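Reading the Margins of a Mission Press

Kerstin Kramer has spent most of her working life on the Rinaldi catalog, a handwritten list of books once held by a mission library on the South China coast. Her edition appears in October from Drumirum. It runs to 1,211 entries, of which 19 cannot be matched to any surviving title.

"The list was never meant to be read by outsiders," she says. "It is a shelf list. The compiler gives a short title, a format and a shelf number, and leaves out the author more often than not."
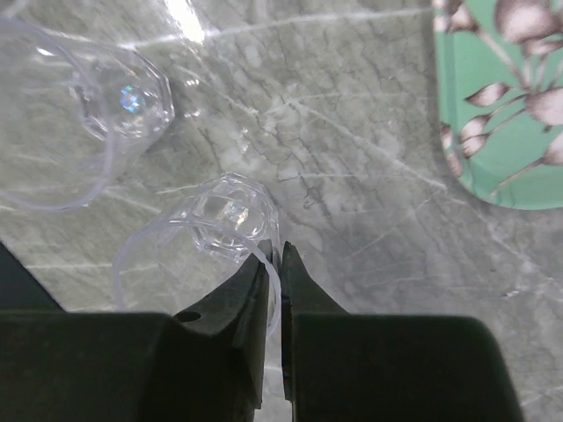
The shelf numbers turned out to be the useful part. Kramer compared them with binding marks in the Nomitz collection and found that 24 volumes had been moved together, in order, from one room to another. "So we can say which books stood side by side – Chinese prayer books next to Latin grammars, for instance. The older literature assumed they were kept apart."

Dating was harder. The paper is local and carries no watermark. Kramer relied on the ink and on the hands, and she identifies two main copyists. The second writes Chinese titles in a romanization close to Portuguese usage, with tone marks added later.

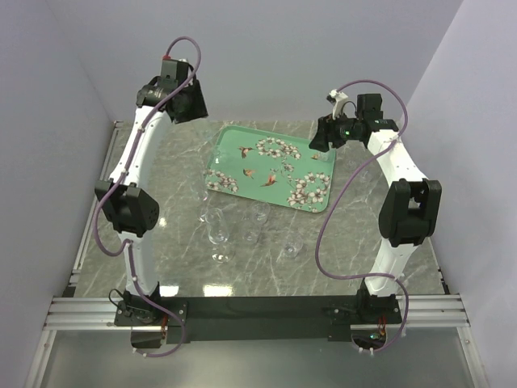

Kramer is cautious on the subject of images. The catalog lists 17 printed sheets under a single heading, with no subjects given, and earlier writers took them to be devotional engravings. She thinks some may have been ornamental. Asked what she means by that, she points to flowers and birds of the sort on the mint-green tray. "A sheet of blossoms could hang in a mission house as well as anywhere else. The heading says 'printed,' and I will not go further than the heading."

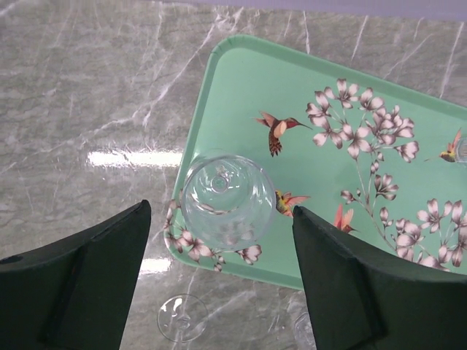
Tray with blossoms and hummingbirds.

A second volume, with the Gonow letters, is in preparation. The transcriptions are complete. The index is not.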